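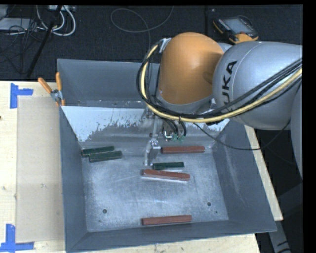 ## 4. Condition words in programme listings

Match programmes are not slabbed. No plastic case, no number out of ten, no label. A buyer has the seller's words and maybe a scan of the cover. This section looks at those words -- what sellers write, what they seem to mean by it, and whether buyers pay any attention.

### 4.1 Listings used

Two sources. First, the printed lists from the Wostton fair, which go back further than the online material but are patchy; whole years missing, and the January lists are photocopies of photocopies. Second, sales on Kudo, where all the listings are kept after closing and the final price is shown. 800 listings in total after removing job lots, reprints and anything signed. Signed items were dropped because the signature swamps everything else (see 3.2).

Fluswood fair lists were looked at as well and left out. They give prices but almost never condition, so there was nothing to code.

Sellers were not told which listings had been picked. 23 of them agreed to talk to us afterwards, mostly by phone.

### 4.2 The words

"Very good" is the commonest term by a long way. It is also the least useful. Some sellers use it as their top grade, others put it third, below "mint" and "excellent", and a few use it for anything with both covers still attached. "Good" is worse than it sounds. Every seller we spoke to agreed on that, and most thought buyers knew it too. The newer buyers did not.

"Mint" is rare in the printed lists and common online. Several Kudo sellers use it for programmes with a team change pencilled on the centre pages, which the older dealers would not accept at all. One called it "cheating, basically".

Then the faults. These are more steady than the grades:

- rusty staples, or "staples rusted", "staple rust", "r/s"
- "t/c" for team changes, "s/o" for score on cover
- fold, light fold, pocket fold
- "token removed" or "t/r", usually with no mention of what was printed on the back of the token
- punch holes

Abbreviations come from the printed lists, where space was paid for by the line. They have carried over online where there is no such limit. Misaki Kawaguchi (who coded the Kudo half) noticed that sellers who abbreviate also tend to list more faults per item, and this held when we split the listings by decade. We think these are just the older sellers carrying on as they always did. Not tested.

### 4.3 Agreement between readers

Both authors of the coding sheet graded the same 110 programmes in hand, without the listings in front of them, and then compared against what the seller had written. Agreement on faults was high. Staples and holes are either there or not. Agreement on overall grade was poor, and poorest in the middle of the range, where most of the stock is.

Folds caused the most argument. Nanami Murakami marked a programme down for any fold that broke the ink; Kawaguchi only where the paper had gone soft along the crease. Neither rule is written down anywhere we could find and both were defended by sellers in the interviews. We kept both and report them separatly in the appendix.

Smell is not in any listing. Three sellers brought it up unprompted. Damp gets into the paper and does not come out, and a scan will not show it.

### 4.4 Does it change the price?

A bit. For pre-war programmes the wording made little differance, as buyers take what turns up. For later ones, where several copies of the same match may be on sale in a week, a listing with named faults did better than one with only a grade, even when the grade was a high one. Below £10 none of this mattered and most sellers said they spend no time on the description at that level. Postage is the bigger worry there.

Token removal is the odd one out. It knocks the price down hard for some clubs and hardly at all for others. Sellers put this down to how many copies survive with the token in. Plausible -- but we have no survival figures, and the sellers' guesses did not match each other.

Some sellers use Sirine to fill in their listings, and it offers a drop-down with fixed grades. We expected this to pull the wording together. It did for the grade word. The free text underneath then often contradicts it: "Excellent" in the box, "cover loose, some marks" below. When asked, sellers said they pick the box quickly and put the real description in the notes. Buyers who filter by grade will be misled by this, buyers who read to the bottom will not.

### 4.5 Limits

Only sold items have prices. Unsold lots on Kudo disappear from search after a while and we did not catch them all, so the effect of poor wording is probably understated. The interviews lean towards people who like talking about programmes. Non-league is thin. Scottish clubs thinner still.

Rugby programmes follow much the same wording but were not coded; a short note is in section 6.

**Figure 4.** KUKA arm reaching into a grey metal bin; dark green and reddish-brown blocks inside.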